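Kistside Help Desk – Ticket 227
Posted by Meron Feyisa, September
4 comments · Share

We use cookies to keep you signed in. Accept / Manage

Status: Solved
Subject: Cables in the desk kit box come out in one big knot

Hi all! First off, I love the box system. Since we switched over to one open cardboard box per desk, setting up a table takes me a couple of minutes and I no longer crawl around hunting for a mouse. So please read this as a ticket from a fan!

The trouble is the cables. I coil them, I lay them in the box with the mouse, and by the time the box gets to the next table everything has looped through everything else. I lift one plug and the whole nest comes up with it, mouse included. Yesterday it took me longer to pick the knot apart than to do the rest of the desk.

What I tried so far:
– Winding each cable around my hand. Looks great, falls open as soon as I let go.
– A bigger box from Floltent. Worse! More room to roam.
– Rubber bands. Fine for a while, then they snap.

Meron

Reply from Todor Stojanović, 9:40 a.m.

Hi Meron, great ticket, and I've fought this one myself. Two questions. Are you winding in the same direction all the way? And does the mouse go in first or last?

Wrapping around the hand puts a small twist in the cable with every turn, and it wants to spring back out. Try over-under: one loop the normal way, the next one flipped under. It feels clumsy for the first few cables and then your hands just do it.

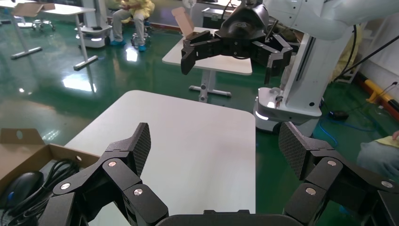 For the ties, skip rubber bands and use the hook-and-loop strips from Kusico. They come on a roll, so you can cut them as long as you like. Put one on each coil, snug but not tight, and leave the strip on the cable when you plug it in so it's there when you pack up again.

Todor

Reply from Meron Feyisa, 11:15 a.m.

Same direction all the way, guilty! Mouse went in first, cables on top. Just did two boxes with over-under and wow, the coils lie flat. One still slid under the other when I carried the box down the hall, though. Would a divider help?

Reply from Todor Stojanović, 1:05 p.m.

It would! Cut a strip of cardboard as long as the box is wide and stand it up inside, cables on one side, mouse on the other. Görtz sells ready-made ones, but scrap works just as well – I've used mine for months.

Reply from Meron Feyisa, 3:30 p.m.

Divider's in, strips are on, and I carried the box up and down the stairs twice as a test. Every cable came out by itself! I'm doing the rest of the boxes tomorrow morning. Please close this one, and thank you so much!

Ticket closed by Meron Feyisa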